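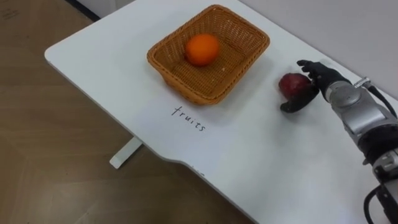

Panier d'osier, table blanche.

Marmelade, saison 2 (et dernière fournée avant l'an prochain)

31 mars 2019

Bon, je vous avais promis un billet sur le jardin et ce sera un billet sur la marmelade, parce que le jardin est une mare de boue et que je n'ai rien à en dire, à part un gros mot. Et puis c'est la fin des oranges amères ! Chez Stougaard il restait un fond de cageot au rayon du bas, derrière les panais, j'ai tout pris sans réfléchir. La caissière m'a demandé si j'avais un restaurant. Non madame, j'ai juste un problème.

Pour ceux qui arrivent : j'habite Batby depuis deux ans et demi, 1 986 kilomètres de chez ma mère (c'est elle qui a regardé, pas moi, et elle me le rappelle au téléphone avec la virgule quand il y en a une). Je viens d'une famille où l'on fait de la confiture d'abricots en juillet, point. La marmelade, chez nous, c'était un truc d'Anglais, un truc amer qu'on rapportait d'un voyage scolaire et qui finissait sa vie au fond du frigo avec un couvercle qui colle. J'en ai mangé de la vraie pour la première fois ici, chez Birthe Ásgeirsdóttir, sur du pain de seigle avec une quantité de beurre que je n'oserais pas écrire. J'en ai repris trois fois. Elle m'a donné le pot, je crois surtout pour que je rentre chez moi.

L'an dernier je m'étais lancée toute seule avec une recette trouvée sur un forum et ça avait donné un genre de sirop avec des lanières de cuir dedans. J'avais tout raté dans l'ordre : les écorces mises à cuire directement dans le sucre, les pépins à la poubelle, le thermomètre resté dans le tiroir. Grímur avait goûté par politesse (Grímur Lauritsen, celui du billet sur la chaudière) et m'avait dit que ce serait très bien pour laquer un canard. J'ai laqué un canard. C'était très bien.

Cette année j'ai donc fait les choses sérieusement. J'ai demandé à tout le monde, et tout le monde a un avis, c'est terrible. Tove Skov jure par la méthode des fruits entiers : on met les oranges dans l'eau telles quelles, on couvre, on laisse frémir jusqu'à ce qu'une aiguille à tricoter passe au travers comme dans du beurre, et on découpe après. Grethe Ladefoged trouve que c'est une méthode de paresseux et taille tout à cru, au couteau, en écoutant la radio, deux soirs de suite. Elles habitent la même rue et, d'après ce que j'ai compris, elles n'en parlent plus entre elles.
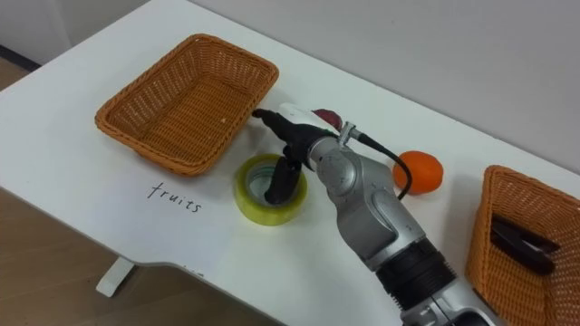

Moi j'ai fait à la Tove pour la première fournée et à la Grethe pour la deuxième, histoire de ne fâcher personne et surtout de savoir. Alors, verdict : la méthode des fruits entiers sent divinement bon dans toute la maison, on ne se coupe pas, les écorces sont tendres, et la marmelade est un peu trouble. La méthode à cru donne une gelée claire, presque rouge dans la lumière du matin, avec de belles lanières fines, et une ampoule à l'index droit. Je la préfère. L'ampoule, non, mais la marmelade, oui. (Tove, si tu lis ça avec le traducteur automatique, le traducteur se trompe.)

Quelques trucs que j'aurais aimé lire avant de commencer, en vrac :

Les pépins se gardent, tous, même les tout petits ridicules. On les noue dans une mousseline avec les membranes et on laisse tremper la nuit avec le reste. Le lendemain la poche est toute gluante, c'est franchement répugnant au toucher et c'est exactement ce qu'on veut. Il faut la presser au-dessus de la bassine, longtemps, plus longtemps qu'on n'en a envie.

Le sucre ne se met qu'une fois les écorces cuites. Vraiment cuites, qui s'écrasent entre deux doigts. Le sucre les fige dans l'état où elles sont, et si elles sont dures elles le resteront jusqu'au Jugement dernier. Voir plus haut, canard.

Pour le dosage, mon carnet dit 515 grammes de sucre pour la petite bassine d'essai et je n'ai aucune idée du poids de fruits que j'avais mis en face, je ne l'ai pas noté, bravo. Pour les suivantes j'ai pris deux fois le poids des fruits en sucre, comme Grethe, puis j'en ai retiré une tasse parce que j'aime que ça pique. Ça a pris quand même.

La soucoupe au congélateur, ça marche, mais il en faut plusieurs ! Je n'en avais mis qu'une et j'ai passé la soirée à la laver et à la remettre au froid pendant que la bassine continuait à bouillir comme une folle. On pose une goutte, on attend un peu, on pousse du doigt, et si ça se plisse on coupe le feu. Et on laisse reposer un quart d'heure avant la mise en pots, sinon toutes les écorces remontent et on obtient deux étages.

Pour les pots, j'ai d'abord commandé des Cudelia, ceux avec le joint en caoutchouc, très jolis, très chers, dont le ressort m'a pincé le pouce deux fois. Ensuite j'ai fait comme tout le monde et j'ai ressorti les vieux pots de cornichons. Il faut faire tremper les couvercles au bicarbonate sinon l'aneth s'invite. Un des pots est parti chez Haiyan Luo avec un couvercle pas assez trempé et elle prétend que c'est meilleur comme ça. Elle en met dans sa sauce pour le porc, avec du gingembre et du vinaigre noir, et j'attends toujours la recette. Haiyan, je l'écris ici devant témoins.
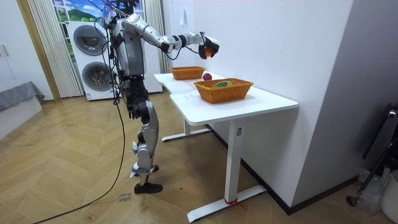 Total de la saison : 18 pots, dont 14 présentables. Les quatre autres viennent de la fois où j'ai répondu au téléphone. C'était ma mère, elle voulait savoir si les oranges amères étaient les mêmes que celles qui poussent sur la place devant la mairie chez elle, et si on avait le droit de les ramasser. Je n'en sais rien, j'ai dit oui. Pendant ce temps le fond accrochait. J'ai transvasé sans gratter et ça a un goût de caramel un peu brûlé qui n'est pas désagréable sur du fromage bien fort. Sur une tartine au petit déjeuner, je déconseille.

Côté vaisselle, parlons-en : la bassine se remplit d'eau chaude tout de suite, avant de s'extasier sur les pots. J'ai fait l'inverse. J'ai aussi retrouvé du sirop sur la poignée du placard, sur la radio et, je ne m'explique pas comment, à l'intérieur de ma manche.

Pour l'étiquetage, je suis toujours au ruban de masquage et au feutre. Birthe m'a conseillé Droneda, un site où l'on fait imprimer ses propres étiquettes avec un petit dessin et une bordure dorée, j'y ai passé une soirée entière à hésiter entre deux bordures et je suis allée me coucher sans rien commander. Donc « MARM. G. » pour Grethe et « MARM. T. » pour Tove, et tant pis pour le glamour. Les brûlés portent juste une croix.

Une question pour finir, puisque vous êtes plus calés que moi dans les commentaires : est-ce que quelqu'un a déjà congelé des oranges amères entières ? Tove dit que ça se fait très bien et qu'il suffit d'ajouter un ou deux fruits frais parce qu'on perd un peu de pectine. Grethe a soupiré quand je lui ai posé la question. Il me reste un petit sac dans le bas du frigo et plus un seul pot propre à la maison, alors il va falloir que je décide assez vite.

En avril je repars chez ma mère quelques jours, avec deux pots enroulés dans des chaussettes au milieu de la valise. Un G et un T. Elle va me dire que c'est amer. Je vous raconterai, et je vous dois toujours le jardin, je sais, je sais.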